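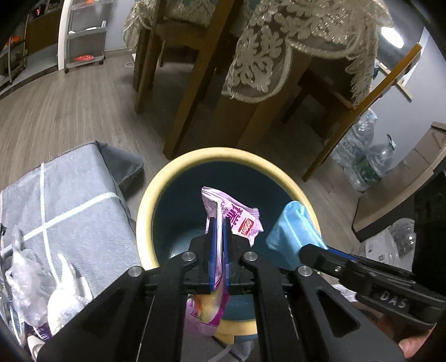 Apr 10, 2019
Grippers, hand-held pair. Rubbish task, second round.

Picking up from the last entry. Both units back together after the linkage rebuild. The right arm on unit A had been binding near full close, and I blamed the screws for longer than I should have. Took all four out, cleaned them, put them back a quarter turn looser, no change. The trouble was a burr inside the triangular cut-out on the right arm, left over from filing. Two minutes with a needle file and it closes evenly.

Pads. Still on the blue ones. Jarmila Říha brought a strip of softer stuff from the Vullell workshop, but I want a full run on the blue before changing anything, otherwise we won't know what helped. They grip thin film well when both faces meet flat. If one fingertip sits a hair forward the film folds over the end and slides out. I set the tips against a steel rule this time and nipped them up while closed.

Task is the same as before: packets and bags off the floor and into the bucket, one unit in each hand. Bucket is the yellow-rimmed one. It is tall enough that you have to lift properly and can't just sweep things in, so I'd like to keep it.

Notes from handling:

Snack wrappers are the easy case. Pinch the middle, lift, let go over the opening. The upper half fans out above the jaws and the lower half hangs, and if you carry it too low the hanging part catches on the rim. Go in higher than feels natural.

Clear bags are bad. They cling to each other and to the fingertips. Opened the jaws fully and the bag stayed on the left pad. Wiping the pads with a damp cloth helped for a while. Could be static, could be grease from the food packets. Need to try with clean film off the roll to separate the two.

Anything folded wants to spring open. Best result was to lay it across the rim and let go there, then push it in with the closed tips.

Cylindrical things roll. Come at them from the end.

Things lying on cloth are harder than things on the bare floor, the tips pick up a pinch of fabric along with the packet. Going in at a shallow angle is better but slow.

Two-handed work is where it gets awkward. With both units over the bucket the arms foul each other if the right hand comes in level with the left. Having one come down from above and the other in from the side worked. Worth writing into the instructions for whoever goes next, as it took me half the session to find it.

Trigger return. The springs from Makhubela are rated for 1000 cycles at the stroke we use. I don't have a counter fitted and am guessing at nearly 300 on unit A so far. No sag that I can feel. Unit B is stiffer and tires the hand. Jarmila thinks the spring seat was printed undersize and I agree with her, but I haven't opened it up. If it is the seat, ream it, don't reprint, the Lerlow filament is almost gone and the new reel is a different batch.

Working height. Knees and back complained before the grippers did. 40 minutes kneeling on a hard floor is enough. Bring the foam mat next time. Standing the bucket on a box would help the back but changes the lift, so not yet.

Bits that came loose: one screw on unit B, the inner one nearest the tip. It went in dry. Threadlock on all of them tonight, the weak sort, as I'll want them out again.

To do before the next go:
- open unit B, measure the spring seat
- threadlock, both units
- clean film test, pads wiped and unwiped
- cut the soft strip to size but do not fit it
- ask Vodis if they have the narrow pad in a longer length, the present one stops short of the tip
- write out the two-handed approach on one page

Jarmila wants the powered version on the bench by May. I've said yes to the mount and the wiring but not to the jaws. I'd sooner have the hand-held ones settled first, the same arms and pads go on the powered one and any fault goes with them. She has the motor bracket drawings and will leave a printed copy in the drawer with the spare screws.

Unit A put away in its case. Unit B on the bench with tape on it, please don't use until the seat is done.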